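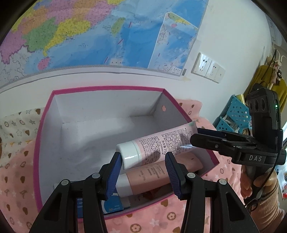 By the author of Second Rinse | 24 Oct 2022 | Reading time: 2 min

Blog > Bathroom shelf > Grumbles

Search this blog Go

My sister-in-law has given up shampoo in bottles and would like the rest of us to do the same. She has moved to a solid bar from a firm called Halás, bought at the refill shop in Prurnstead, and she brought me one in April with the air of somebody handing over a kidney donor card.

The claim on the sleeve is that one bar replaces two bottles. Replaces them how? By weight, by washes, by the number of times you stand in the shower wondering if it has lathered yet? It doesn't say. I wrote to ask and got a cheerful reply about "typical use", with no word on whose use was typical.

So I kept a tally on the back of the bathroom door. I got 40 washes out of mine before it turned to a sort of porridge in the dish. My usual supermarket bottle does me around 48. I have short hair and am not careful with either. Perhaps people with a proper draining dish do better, but the draining dish is another £7, and it is made of plastic, and I did raise this with my sister-in-law.

I don't think the stuff is bad. My hair was clean. It felt a bit waxy for the first fortnight, which the Halás leaflet calls an "adjustment period". I'm wary of any product that comes with one of those. If I bought a kettle and it made cold tea for a fortnight I'd take it back.

Toothpaste is where I dig my heels in. The same shop sells Brama tablets in a jar, which you chew into a paste, and Eltix powder, which you dip a wet brush into along with everyone else in the house. Both cost far more than a plain squeeze tube. A tube keeps other people's brushes out, it goes in a sponge bag without a lid coming off, and you can flatten it from the bottom until there's next to nothing left in it. Yes, it's a nuisance to recycle. I'd like to see somebody fix that before I start chewing chalk.

I've still got half a jar of the Brama if anyone local wants it. The lid is stiff.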